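Cotach open day, anyone else go?
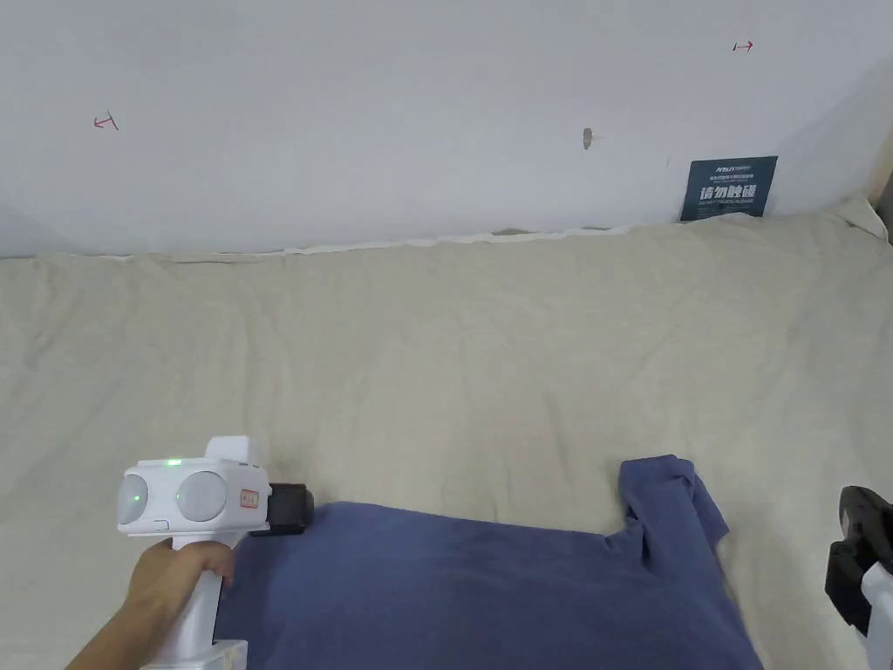

warkberg70
Got there at 3 and stayed till they kicked us out lol. Best part for me was the cloth folding table — you hold the grippers yourself and they record it for the robot. Funny that there's a DO NOT TOUCH, PLEASE sign leaning on the wall right behind the blue cloth!

vosier_fan
Eh, I wanted to see the robot fold on its own. Felt like half a demo.

warkberg70
Disagree, trying it was way more fun than watching.

mo103
Is there another one?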